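Section 9: Care of the Fedoruk worktop and items left to drain

9.1 General

The Fedoruk worktop is supplied oiled and ready for use. It must not be left in contact with standing water. The instructions in this section apply to all Kendach base units fitted with a wooden worktop, including those supplied through Bedano.

CAUTION: Do not place pans straight from the hob on the worktop. Use a trivet.

9.2 Draining crockery and containers

1. Wipe the worktop dry before setting out washed items.

2. Stand the dish rack towards the back of the worktop. Allow a gap of 3 cm between the rack and the wall.

3. Place mugs and small bowls next to the rack. Large plates and mixing bowls may be set down on the open part of the worktop once they have been dried by hand.

4. Undo the locking tabs on food containers and take the lid off. Leave the container and lid apart until both are fully dry. Do not pull on the rubber seal to open the lid.

Note: Seals may be lifted out for cleaning if the container maker allows it. Refit the seal with no twists before closing the tabs.

5. Lift the rack and wipe underneath it. Water may be left on the surface for up to 10 minutes without harm to the oil finish.

6. Put away dry items. Store lids flat in the drawer, with containers in the cupboard below.

A worktop in use, with a container and its lid set down separately and the rack behind them: 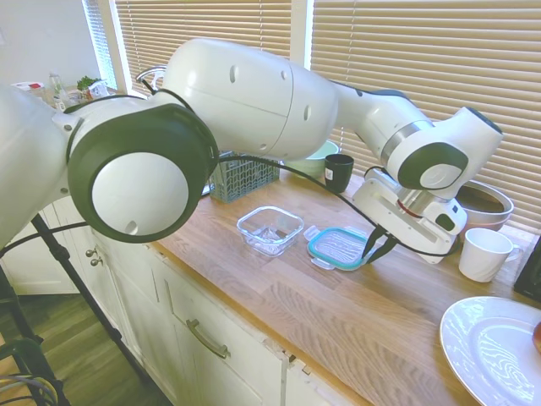 9.3 Renewing the oil finish

1. Clear the worktop completely and clean it with a damp cloth.

2. When the wood is dry, apply a thin coat of Flurville worktop oil (part no. 794) along the grain.

3. Wipe off any surplus after 10 minutes. Leave overnight before replacing the rack.

CAUTION: Oily cloths can catch fire without warning. Soak them in water and lay them flat outdoors to dry before disposal.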